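Page mise à jour le 4 janvier. Texte et rangement : Mpho Le Roux.

# Galerie - sachets de chips et petits paquets salés

Je garde les emballages de chips depuis l'époque où je travaillais à la cantine de Lident. La collection compte aujourd'hui 964 sachets, dont 894 sont inscrits au cahier. Les autres attendent dans des bacs. La page présente la manière dont je les trie et quelques séries auxquelles je tiens. Il n'y a rien à vendre. Les échanges sont possibles pour les doubles, voir en bas.

Les sachets sont classés d'abord par format, ensuite par couleur de soudure, et seulement en troisième lieu par marque. On me demande souvent pourquoi la marque passe après. Les marques changent de nom, de propriétaire et de logo, et au bout de dix ans une même série se retrouve à trois endroits du classeur. La bande crantée en haut et en bas du sachet bouge beaucoup moins. Chez la plupart des fabricants que j'ai suivis, le bleu désigne le même goût pendant des années. Il y a des exceptions, et je les note au crayon dans la marge.

## Le tri

Je trie sur la grande table en bois clair, avec des bacs en plastique. Tout ce qui arrive passe par là : les achats du mois, les enveloppes des correspondants, ce que les voisins déposent. Je mets d'abord les sachets à plat, face ou dos peu importe, puis je les retourne tous côté dos. Le dos est plus utile que la face. On y trouve la liste des ingrédients, le tableau nutritionnel, le code-barres et souvent l'adresse de l'usine.

En décembre, j'ai repris les petits formats. Il y en avait 183 à passer, surtout des portions individuelles venant de boîtes d'assortiment. C'est un format que j'ai longtemps négligé. Les sachets d'assortiment portent moins de texte, ils sont souvent dépourvus de date lisible et ils se ressemblent beaucoup d'une année sur l'autre. Mais ils donnent une bonne idée des gammes, parce que le fabricant y met ses goûts les plus vendus.
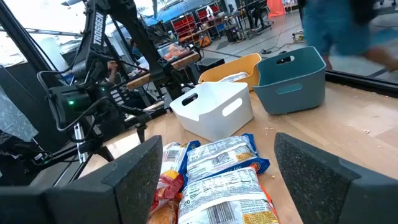
*Quatre sachets sur la table de tri, avec les bacs blanc, jaune moutarde et bleu derrière. Soudure bleu vif sur celui du dessus, orange et rouge sur deux autres.*

Les bacs n'ont pas d'étiquette, la couleur suffit. Le blanc reçoit les sachets à inscrire, le jaune ceux qui sont froissés et qu'il faut aplatir, le bleu les doubles. J'ai essayé un système à cinq bacs et j'y ai renoncé, je perdais plus de temps à choisir le bac qu'à lire le sachet. Les miettes se ramassent à la fin, à la brosse douce. Pas d'éponge sur la table tant qu'il reste du papier dessus.

## Les dos blancs

Série commencée tard, 302 pièces à ce jour. Je range sous ce nom tous les sachets dont le dos est imprimé sur un panneau blanc, avec le texte en petit et le code-barres noir. Sur les plus anciens que je possède, le texte court directement sur le fond coloré ou sur l'argenté, et il faut une lampe rasante pour le lire. Le panneau blanc se photocopie bien. Pour un collectionneur qui tient un cahier, c'est un progrès réel.

**Dos blanc, soudure bleue.** Le groupe le plus fourni. Je sépare les bleus vifs des bleus foncés, qui correspondent presque toujours à deux goûts différents chez un même fabricant.

**Dos blanc, soudure orange.** Groupe moyen. L'orange s'affadit à la lumière et finit par se confondre avec le jaune. Je conserve un sachet témoin dans une enveloppe opaque pour comparer.

**Dos blanc, soudure rouge.** Les rouges tiennent bien. Par contre ils marquent : un sachet rouge posé longtemps sur un dos blanc peut y laisser une trace rose. Une feuille de papier de soie entre chaque pièce.

## La série Trillidden

Trillidden était une petite fabrique de chips dont les sachets se vendaient dans les buvettes de gare. J'en ai dix-sept, tous du même format haut et étroit, avec un fond crème et une soudure verte. Les trois plus anciens n'ont pas de code-barres. Sur les autres il apparaît d'abord sur le côté, puis au dos, puis de nouveau sur le côté, et je n'ai jamais su pourquoi.

Il me manque le goût oignon. Deux correspondants m'ont dit l'avoir vu, un troisième pense qu'il n'a existé qu'en carton de présentation. Si quelqu'un en possède un, même déchiré, une photocopie me suffirait.

Le sachet au sel porte une faute d'impression au dos (le mot « conserver » écrit avec un seul « r »). La faute est corrigée sur le tirage suivant, ce qui permet de classer les deux dans l'ordre. C'est le genre de détail que je relève en premier quand la date est effacée.

## La série Starkach

Vingt-deux sachets, format familial. Le papier est épais, il garde les plis et supporte mal le classeur. Je les range à plat dans un carton à dessin, dix par chemise. Les faces montrent toutes une pomme de terre coupée en deux sur un fond brun, avec de légères variations dans la taille de la pomme de terre et dans la position du titre.

Pendant longtemps j'ai cru avoir deux exemplaires identiques du Starkach paprika. En les posant l'un à côté de l'autre, le tableau nutritionnel n'a pas le même nombre de lignes. Ils ont donc maintenant chacun leur numéro. Depuis, je compare systématiquement les dos avant d'envoyer quoi que ce soit dans le bac des doubles, et j'en ai récupéré plusieurs de cette façon.

## La série Lai

Petits sachets carrés, vendus par bandes de six. J'en ai deux bandes complètes et une bande coupée. Pour les bandes, pas question de séparer : une fois la perforation ouverte, on ne sait plus dans quel ordre étaient les goûts. La bande coupée vient d'un échange et je l'ai laissée comme elle était.

Le vert des Lai est très sensible à l'humidité. J'ai eu des taches sur le premier lot, rangé dans un placard contre un mur extérieur. Tout est maintenant dans l'armoire du couloir, au sec, avec un hygromètre que je regarde une fois par semaine.

## Comment je prépare un sachet

1. Ouvrir par le haut, au ciseau, juste sous la soudure, en laissant la bande crantée attachée par un coin.
2. Vider, secouer, essuyer l'intérieur avec un papier absorbant sec.
3. Laver à l'eau tiède avec une goutte de liquide vaisselle. Rincer deux fois.
4. Suspendre une nuit, ouverture vers le bas.
5. Glisser un carton à l'intérieur et laisser sous un dictionnaire pendant trois jours.
6. Relever le poids, le goût, la couleur de soudure, le code-barres et l'adresse, puis donner un numéro.

Pour les sachets froissés, j'ajoute une étape. Je les place entre deux torchons, et je passe la main bien à plat, du centre vers les bords. Le fer, même réglé au minimum, décolle l'encre de certains papiers métallisés. J'y ai perdu un Starkach au vinaigre et je n'en ai pas retrouvé d'autre.

Quelques correspondants préfèrent garder les sachets pleins. Je comprends l'intérêt, la forme est plus belle et l'objet reste complet. Mais la graisse finit par traverser, l'air s'échappe, et cela prend une place considérable. Je ne garde pleins que les sachets du mois, le temps de les ouvrir. Les chips sont mangées, en général le soir même, parfois avec de la soupe.

## Le cahier

Chaque sachet inscrit a une ligne. Le numéro est écrit au crayon sur une languette de papier glissée dans la pochette - jamais sur le sachet. Je note aussi le lieu d'achat quand je le connais. Pour les dons, j'écris les initiales de la personne.

Les abréviations utilisées dans la galerie et dans le cahier sont les suivantes :

- **DB** : dos blanc
- **SB, SO, SR, SV** : soudure bleue, orange, rouge, verte
- **PI** : portion individuelle
- **FF** : format familial
- **CB-** : pas de code-barres
- **fr.** : froissé, à aplatir

Une ligne type se lit donc ainsi : « Trillidden sel, CB-, SV, fr., Lident, buvette ». Le goût est toujours écrit tel qu'il figure sur la face, même quand il est long ou mal orthographié.

## Échanges

Je cherche en priorité les Trillidden sans code-barres, les Starkach d'avant le changement de papier et toute bande Lai non coupée. Je peux proposer des portions individuelles à dos blanc, surtout en soudure bleue, dont j'ai beaucoup de doubles. Un sachet contre un sachet, sans calcul de valeur.

Merci d'envoyer les sachets vides, propres et à plat, entre deux cartons. Les soudures coupées net posent un problème pour le classement, il vaut mieux les laisser attachées. Les enveloppes à bulles ne sont pas nécessaires.

Les réponses peuvent prendre deux ou trois semaines. Je traite les courriers dans l'ordre d'arrivée, après le tri du mois.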